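Werkstead Forum > Shop & Bench > Layout and work surfaces
Thread: blue tape grid on a tabletop, tape straight down or paper first?

gridlock_gev
Need to mark out a bench top in squares. For sorting and placing small stuff, so everything has a home and goes back in the same spot. Bench belongs to the space, can't draw on it, can't score it. Plan so far – painters tape, blue, straight on the top. Anyone done it and regretted it? Also how wide are your squares. Thx

pinchdog
Regretted it. Tape on bare top, left it a couple months, came up in little shreds. Spent an evening with a plastic scraper. Put paper down first.

Wilmotts_shed
Depends on the tape. Good stuff comes up fine after weeks. Cheap stuff bakes on if the bench is near a window. Paper is one more thing to wrinkle imo

pinchdog
I had the good stuff. North wall, no window.

Jonalyn Pascual
Paper, always. Brown kraft, the heavy kind, off a roll. We did the long bench at the Gevville shop this way and it's on its second sheet. Order matters:

Cut the paper long, let it lie flat overnight with something heavy on the ends. Roll curl is the enemy.
Pull it tight and tape the perimeter under the edge of the bench, not on top if you can help it.
Mark your spacing with pencil ticks on two opposite sides. Then the other two.
All the lines in one direction first. THEN the crossing ones. If you go back and forth the paper creeps and your last row is a wedge.
Press with a bone folder or an old store card.

Don't stretch the tape when you lay it. It wants to shrink back and it'll pucker the paper.

gridlock_gev
Did not know about the stretching, that explains my test piece lol. What weight paper

Jonalyn Pascual
Whatever's heavier than grocery bag. I don't have the number here, roll label's long gone

Stergate_Tom
Skip the paper, use cardboard. Flat sheet, no curl, you can lift the whole grid off when you need the bench back. Done it for years.

Wilmotts_shed
Cardboard dents. Set anything with a foot on it and the corrugation crushes, then small parts roll into the dent. Hate it.

Stergate_Tom
So don't drop things on it? Mine's fine. Also you can throw it away and start over, a 2 minute job.

pinchdog
No way you tape a full grid in 2 minutes

Stergate_Tom
Lift off and drop a new one on. Taping is done ahead. Keep a spare behind the door

Wijesinghe_bench
Jumping in bc I measured this once for a kitting table. Our squares were 600 mm on the first try, way too big, people just made piles inside the square and the whole point was gone. Cut them way down after. Rule I use now: square should fit one item plus your fingers on each side. Anything more and it becomes a parking lot.

gridlock_gev
My stuff is small, palm size at most. So hand width?

Wijesinghe_bench
Hand width and a bit. And don't fuss about perfect squares. A little rectangular is OK as long as everyone reads the lines the same way. Ours were off by a tape width because half of us measured to the edge and half to the center of the tape. Pick one!!

Wilmotts_shed
Edge. Always inside edge. Center of the tape is a guess.

Jonalyn Pascual
Center for me. If you measure inside edges you're adding a tape width every time, and by the far end you've run out of table. Tick marks on the center, lay the tape over the tick, done.

Wilmotts_shed
You can't see the tick once the tape's on it

Jonalyn Pascual
Make the tick longer than the tape is wide.

Wilmotts_shed
…ok fair

mossy461
do the edges lift? I get crumbs and lint stuck under the tape ends and it looks gross inside a month. had a sewing table done like this

pinchdog
Run the ends past the edge of the surface and fold under. No loose end on top to catch your sleeve. Or cut them clean w/ a knife against a ruler, torn ends lift first

mossy461
on paper tho? knife goes right through

pinchdog
Scissors before you stick it then. Or light hand. I've cut the paper more than once, just put tape over the slit, it's the same color as all the other tape

gridlock_gev
Leaning paper. Still wondering how it holds up with things getting picked up and put down all day. Does the surface fuzz?

Jonalyn Pascual
Some. Scuffs show darker on kraft but who cares. Change it when the tape starts dragging the paper with it. Ours went from November to well into spring. One caution, glossy side down if your paper has a glossy side, small metal things skate around on the slick side.

Wijesinghe_bench
Seconding matte side up. And plain black behind the bench if you get a choice, makes it way easier to pick out what's sitting on the brown. Couple pics, brown surface and blue tape in both 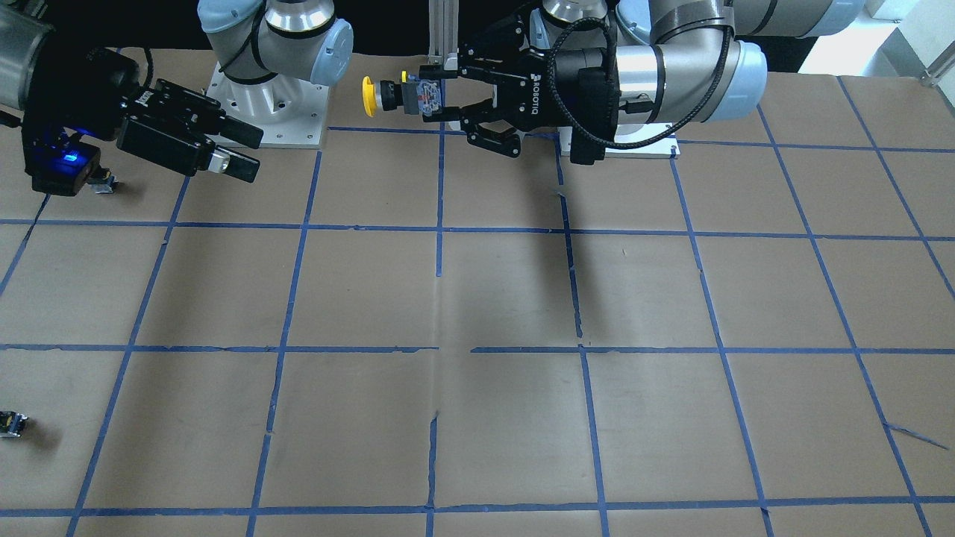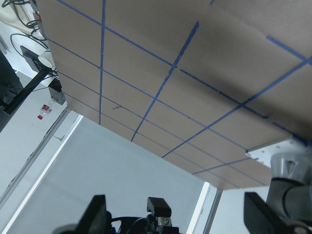 Anyway if you're doing more than one table, make a story stick. Scrap lath with the spacing marked on it, hold it to each side, tick tick tick. No tape measure, no math, and all the tables match. I wrote ours up in pencil and it's outlasted three sheets.

gridlock_gev
Oh thats good. I've got lath.

Stergate_Tom
Still say cardboard

Wilmotts_shed
We know, Tom

gridlock_gev
Ordered the kraft. Going with center of tape and one direction first. Is 8 rolls of tape overkill, they only had the multipack

pinchdog
Yes. You'll use it though

mossy461
can I buy two off you, I'm redoing the sewing table

gridlock_gev
Sure, pm me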